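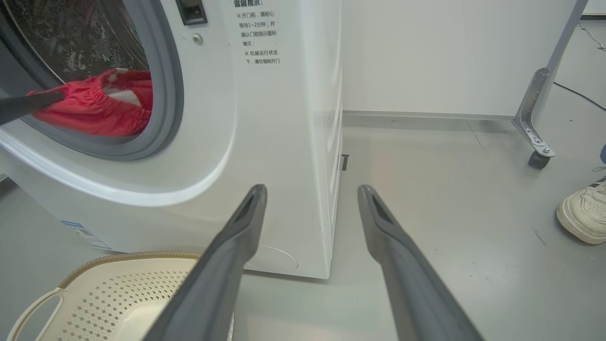 Figure 6. Gripper finger at the door opening, garment over the lower lip of the gasket.

Section 6. Working at front-loading washing machines

6.1 Scope

This section sets out the rules for operating the Avel two-finger gripper at a domestic front-loading washing machine. It applies to loading, unloading and the transfer of garments to or from a basket. It is to be read together with Section 3 (Emergency stop) and Section 5 (Persons in the work area). Where a site has stricter rules of its own, the site rules apply.

6.2 Before the task

1. Read the warning label on the washing machine. If the label is in a language the operator does not read, obtain a translation and keep it with the site record.
2. Observe any waiting time stated by the manufacturer of the washing machine. Labels commonly ask the user to wait one to two minutes, and for the door lock light to go out, before the door is opened.
3. Confirm that the programme has ended and that the drum is at rest.
4. Place the basket in front of the door, within reach of both fingers.
5. Check that stands on castors are locked and that cables on the floor do not cross the path of the robot.
6. Select the Fabric profile in the Lykkegaard control panel. This limits closing force to 17 newtons and wrist speed to 35 per cent of the rated value.

CAUTION: The robot must never be used to force a locked door. If the door does not open at the first attempt, stop the task and open it by hand once the lock has released.

6.3 Removing a garment

1. Bring the wrist to the approach position and pause.
2. Advance one finger into the drum opening. Keep clear of the door latch and the glass.
3. Close on the cloth only. Do not close on the gasket. A fold of rubber caught between the fingers can tear, and the gasket is not covered by the Plurnano service agreement.
4. Withdraw slowly along the line of entry. If the force reading rises above the limit, release the garment and return to step 1.
5. Lower the garment into the basket before opening the fingers.

Note: Ruffled, elasticated or knitted edges may catch on the slot near the fingertip. Open the fingers fully and inspect both tips after each garment of this type.

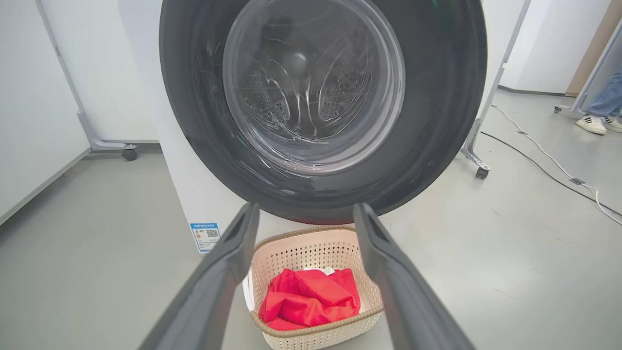 Photograph: Mirkix Documentation Office

6.4 Picking from the basket

1. Open the fingers wide and stop above the rim of the basket.
2. Check that the fabric lies between the two fingertips. Adjust the wrist if it does not.
3. Descend vertically. The fingertips must not press on the rim or the side walls.
4. Where a care tag is visible, choose a grip point away from it.
5. Close, lift clear of the rim and pause before turning towards the machine.

6.5 Persons nearby

One trained person shall remain within reach of the emergency stop throughout the task. That person shall wear closed shoes and shall stand to the side of the machine, outside the path of the arm. Hands must not enter the drum or the basket while the drives are enabled. Visitors shall remain behind the marked line.

6.6 Records

Record each stop, the force reading at the time and the type of garment. Damage to the gasket, door or fingertips must be reported on Form 54 before work resumes. Records for this section are reviewed each September.

Revision 19, issued February 26, 2025.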